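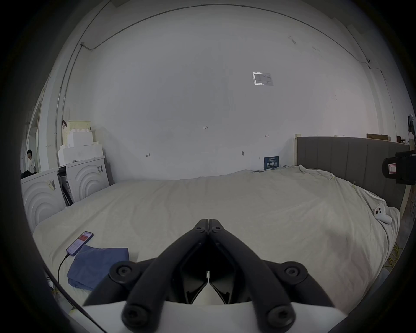 Home Programs Reports Grants Contact

Folstead Linen Service: Interim Progress Report to the Plorent Fund
Reporting period ending October
Prepared by Weidong Feng, project lead

1. Status

The service supplies and launders bedding for short-stay rooms at the two Folstead residences, Deng House and the Annex. The grant covers equipment, replacement stock and a part-time coordinator. Work is on schedule in stock control and wash testing. It is behind schedule in drying, for the reasons given in section 4. Spending to date is within the approved budget lines, and no transfer between lines is requested this period.

2. Stock control

All sheets and blankets in circulation now carry a sewn-in label with a batch letter and a month of first use. Labeling was completed at Deng House before the period began and at the Annex in October. Items without a label are pulled at sorting and held on a separate shelf until they are logged.

The old paper ledger has been closed. Entries are made at the sorting table when items come in and again when they are shelved. The two counts differed in the first weeks because pillowcases were entered singly at one residence and in pairs at the other. Both residences now enter them singly. Earlier records have not been corrected and should be treated as unreliable for pillowcases only.

The minimum reserve is set at 20 complete bed sets per residence. Deng House met this level throughout the period. The Annex fell below it once, following a late return, and borrowed from Deng House under the existing arrangement.

3. Wash testing

Guoqing Peng ran the comparison between the current detergent and the lower-temperature product supplied by Clolluretti. The test used 100 flat sheets from one batch, split into two groups of 50. Each group was washed on its assigned program through 8 cycles and then checked for shrinkage, seam wear and staining.

Shrinkage was lower in the low-temperature group, and seam wear did not differ between groups in any way the inspection method could detect. Body oil marks at the pillow end cleared less well at the low temperature. A pre-soak corrected this on most of the affected sheets but adds handling time that was not included in the original estimate. Colored items were left out of the comparison and will be tested separately, as dye transfer needs its own inspection sheet.
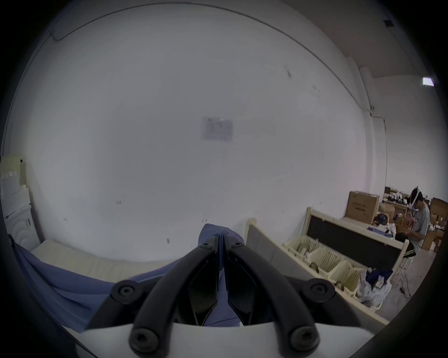 Blue fabric with a raised fold.

The low-temperature program will be adopted for flat sheets with the pre-soak included. Fitted sheets stay on the current program until elastic wear has been measured. Blankets are not affected.

4. Drying

The second dryer was delivered but has not been commissioned. The exhaust duct at Deng House is narrower than the manufacturer's installation guide allows, and the landlord's written consent is needed before it can be replaced. The request has been filed. Until it is answered, Annex loads are being dried in the evening after 6 p.m., when the first dryer is free. Turnaround at the Annex has lengthened by one working day as a result.

Line drying in the yard was considered and rejected for the winter months.

5. Staffing

The coordinator post was filled throughout. Written procedures for sorting, pre-soak and shelving are in use at both residences. The procedure for damaged items is still in draft. It does not yet say who decides between repair and disposal, and practice currently differs by shift.

6. Work planned for the next period

Replace the exhaust duct and commission the second dryer, subject to consent.
Complete the test on colored items.
Measure elastic wear on fitted sheets.
Issue the damaged items procedure.
Review the reserve level at the Annex once normal turnaround is restored.

7. Decision requested

The Fund is asked to approve an extension of the drying milestone to the end of the next reporting period. No additional money is sought. A revised milestone table will be sent separately once the landlord has replied.

Contact the linen service office | Copyright Folstead Linen Service | Back to top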